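The first thing the founder of Dastadlow wants to show me is a doorbell. It sits 34 inches off the floor, it lights up when you press it, and she is thrilled with it.

"Go on, ring it!" she says. I ring it twice.

Dastadlow is a two-room outfit above a print shop that checks small businesses for accessibility before anyone has a reason to complain. She started it after years of using a power chair and skipping places she wanted to spend money in. Since opening, she and her small crew have looked at 994 storefronts, most of them diners, nail salons and hardware stores, and she seems to remember every one.

"People think I walk in with a clipboard and ruin their day," she says. "I love these places! I want to get in and buy a sandwich, that's the whole business plan."

A basic visit costs $225 and takes a morning. She rolls the route a customer would take, from the curb to the counter to the restroom, and writes up what stops her. Often it's a heavy door or a display rack parked in the aisle. In her last batch of reports, 58 shops could fix their biggest problem without calling a contractor, and she read me several of the fixes aloud with real delight (a doormat features in more of them than you would guess).

Bigger jobs are harder. A bakery called Azevedo has a single stone step at the front, eight inches high, and a sidewalk too narrow for a fixed ramp. It took four drafts and a lot of phone calls with the city before they settled on moving the main entrance to the side.

"Everybody comes in by the side now," she says. "Same door, same bell, same smell of bread. I cried a little, I'll admit it."

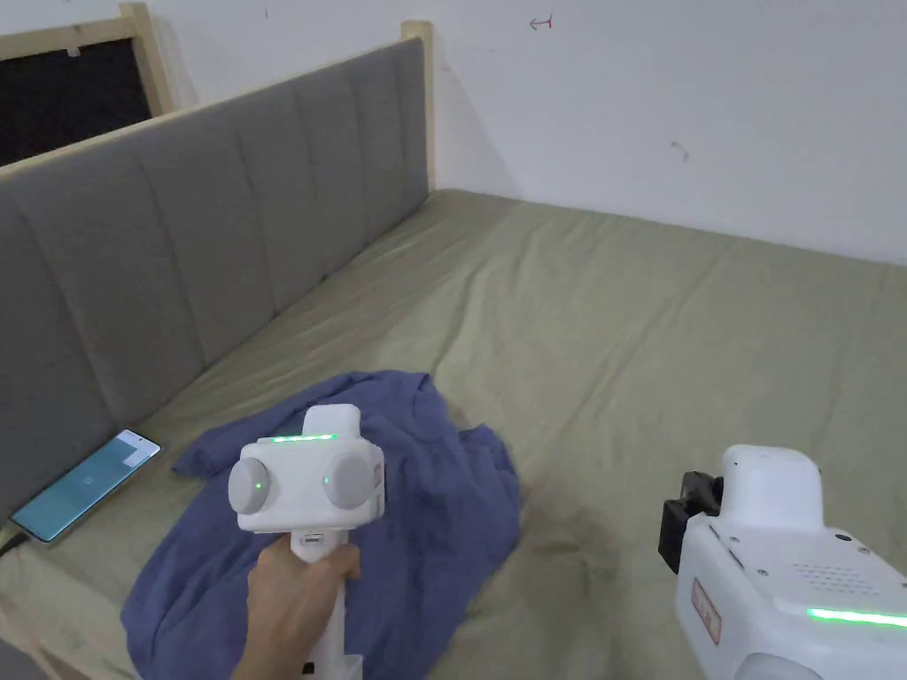 The landlord at Trerkine, reached by phone, said that he had expected a bill and a lecture and got neither, though he still thinks the rules ought to be written so a shop owner can read them without paying for help.

She agrees with him on that, loudly. The standards run long, and she has spent evenings boiling them down into a booklet with Junuren, a neighborhood print co-op. They have handed out 647 copies so far, and the second edition has bigger type and a much better page on restrooms.

I ask about lawsuits. She takes her time.

"I understand why people sue," she says. "I've sat outside in the rain while my friends ate. But I'd like the owner to hear from me first, over coffee, with a tape measure on the table."

Her next visit is a barbershop with a back step and a very nervous owner, and she has already called him twice to tell him it's going to be fine.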